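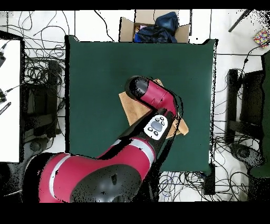
Wrist over the cardboard sheet, green table, packing box at the far edge.

Last updated: February, 4:40 pm

Ticket: Arm faults out over flat cardboard, protective stop, won't resume
Cell: Baner
Opened by: Nolen bench
Assigned to: Reijo Lindqvist
Severity: started as "minor," see below

Reported problem
The arm goes down to pick up the flat sheet, stops short, and throws a contact fault. There is no contact. I have had my cheek on the table looking for contact and there is plenty of daylight. Clearing the fault works. Resuming brings the fault back before the arm has moved far enough to be blamed for anything.

What I tried first
Restarted the controller. Same fault.
Restarted it again, leaving it off long enough to get coffee. Same fault, better mood.
Took the sheet away and ran the pick on bare table. Clean.
Put the sheet back square to the table. Clean, twice, and then fault.
Turned the sheet on the diagonal. Fault every time.

At this point I wrote "arm dislikes cardboard" in the log and was asked to remove it. It is staying in the ticket.

Log review
Jeltach writes one line per motion event. The file for this shift is 1,670 lines long, and 1,524 of them are the same joint 6 warning, which the dashboard helpfully folds into a single yellow dot. The dot has been there since I joined. I thought it was part of the design.

The warning says measured torque doesn't match expected torque. It is small on a straight approach and grows as the wrist turns. A diagonal sheet makes the planner turn the wrist to line up with it, so the mismatch climbs until it crosses the limit and the arm decides it has hit something. Bare table and square sheet need hardly any turn, which covers most of the table above.

Cause
Two things, neither of them cardboard.

1. The payload setting still belonged to the old Hafstein tool. That tool came off before the holidays. The arm has been carefully holding up a weight that left the building.
2. A cable tie on the wrist run had slid down and was pulling at the end of the turn. By itself it wouldn't have tripped anything. Added to number 1, it did.

The safety part
I'm raising the severity and I know how that looks on my own ticket. While I was poking at this I found the contact limit had been loosened to 100 at some earlier date, with no note. So the arm was stopping on nothing with a limit that was already too forgiving. If somebody had "fixed" this fault the way the last one was fixed, we'd have a quiet arm that leans on people.

Please do not raise the limit to clear this fault. If you have raised it before, you don't have to tell me, but do stop.

Fix applied
Power off and locked out before touching the wrist.
Moved the tie back up and left slack for the full turn.
Entered the payload for the current tool and ran the identification routine.
Put the contact limit back to the Baner cell default.
Ran the diagonal pick at reduced speed with one hand on the stop, then at normal speed. No fault. No joint 6 warnings either, and the yellow dot is gone — I miss it slightly.

Still open
Limit changes should need a comment. Jeltach has a field for it, currently optional and currently blank all the way down.
The floor cables are a separate ticket. I opened it after stepping on the subject of it.
Leaving this one open until the next full shift runs clean.

R. Lindqvist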